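How to Clean a White Desk (and Keep It Clean Until at Least Lunch)
by Siv Öberg
Updated 21 October 2024

A white desk is a wonderful thing in a catalog. In a room with people in it, a white desk is a record of everyone's sleeves. I have looked after the long one at Curkcombe for two years, and I now hold opinions on sponges that I would have found sad in another person.

What follows is the full job, the one I do when the top has gone from white to what Yoon-hee Seol calls "hospital porridge." It takes less than an hour if you don't stop to read the things you find under the keyboard.

What you need

Two microfiber cloths, one of them dry and kept dry
A bowl of warm water
Dish soap, a few drops
Baking soda
A soft toothbrush you have said goodbye to
A box for everything that lives on the desk

You'll notice there is no spray on the list. Jae-hoon Ahn bought us a bottle of Pludumetti surface polish once and it made the top so shiny that every fingerprint looked like evidence. The rest of the bottle is available to anyone who asks.

Step 1: Get everything off

All of it goes in the box. Do not slide things to one end and clean the other end, then slide them back. I know you think you can. You'll drag a mug across the part you just did and have to start over, in a worse mood.

Cables come off too. If yours are taped down, peel the tape slowly and toward you, keeping it low against the surface. Any gum left behind gets a dab of cooking oil, a few minutes of being ignored, and then soap.

Step 2: Deal with the drinks

Drinks are the enemy of the white desk, and tea is the worst of them. Coffee at least has the decency to look like a spill right away. Tea dries into a pale ring that you only find when the sun gets low, usually with a visitor standing next to you.
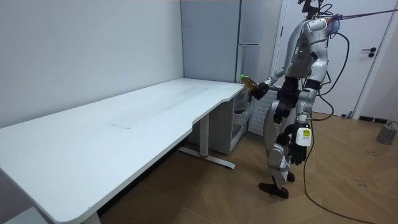
So pick up every cup and bottle, put the lids on properly, and wipe the bottoms before they go anywhere else. A bottle with a screw cap is far better behaved than a mug, but it still sweats if it came out of the fridge, and the wet circle picks up whatever dust is passing. Half the rings on our desk came from closed bottles whose owners felt very safe about them.

While you're there, decide where drinks are allowed to live from now on. Ours go at the right-hand corner. It's the end farthest from the paperwork, and people can reach it without leaning over anything that has a plug.

Step 3: Dry first, then wet

Go over the whole top with the dry cloth before any water touches it. Crumbs and grit turn into a thin gray paste when wet, and the paste goes straight into the edges. Work from the back to the front and catch what falls in your hand (or let it fall, if you're doing the floor afterward, and you should be).

Now the damp cloth. Dip it, wring it until it stops dripping, then wring it again. Long straight strokes from one end to the other. Circles feel more serious but they leave streaks, and streaks on white are very hard to stop looking at once you've seen them.

Step 4: The gray smudges

These are what's left when the rest of the desk looks fine. Most are from forearms, or from the underside of something that stood in one place too long and left its outline. Pencil is in there too.

Mix baking soda with just enough water to make a loose paste. Put a little on the damp cloth and rub the smudge lightly, with two fingers behind the cloth. Wait a minute. Wipe it off with clean water, then go over it with the dry cloth.

If it's still there, do it one more time. If it's still there after that, it lives there now. Please do not reach for sandpaper. Firdevs Yalçınkaya once took a square of 800 grit to a marker line, very gently, and we now have a dull patch that is much bigger than the line was. It's the first thing she shows people, which I suppose is one way to handle it.

Test the paste somewhere out of sight if you don't know what your top is made of. The underside near a leg is good.

Step 5: Edges and cut-outs

A straight edge takes one pass. If your desk has a curved cut-out at the front for a person to sit in, that curve is where all the wrists go, and it will be darker than you expect. Soap on the toothbrush, short strokes along the edge, then wipe. Do the lip underneath as well. You won't see the difference, but your fingers know what's under there.

Step 6: Legs and floor

White legs get scuffed by shoes and chair wheels. Same paste, same cloth, a bit more elbow. The feet that rest on the floor collect a line of fluff along each side, and the toothbrush lifts it in one go.

Then sweep, going with the boards where you can. On a wood floor keep the water to a minimum and dry it as you go. Pull out anything stored under the desk first. I always find a pen under there. It's never one of mine.

Step 7: Put back less than you took off

Leave the box on a chair and return things only when somebody wants them. After four days, look at what's still in the box. In our case it was a stapler without staples, the manual for a Majimbun kettle we no longer own, and a mouse pad shaped like a fish.

Drinks go back last, to their corner.

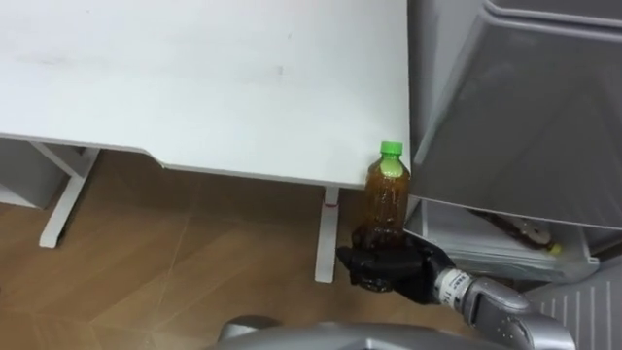

The drinks corner, bottle nearby, green cap on.

Keeping it up

A dry wipe at the end of the day, before the lights go off. A damp one on Fridays. Spills get dealt with by the person who spilled, right then, with the cloth that hangs on the hook by the door. If the cloth is missing, ask Ro-un Min, who takes it to clean his glasses.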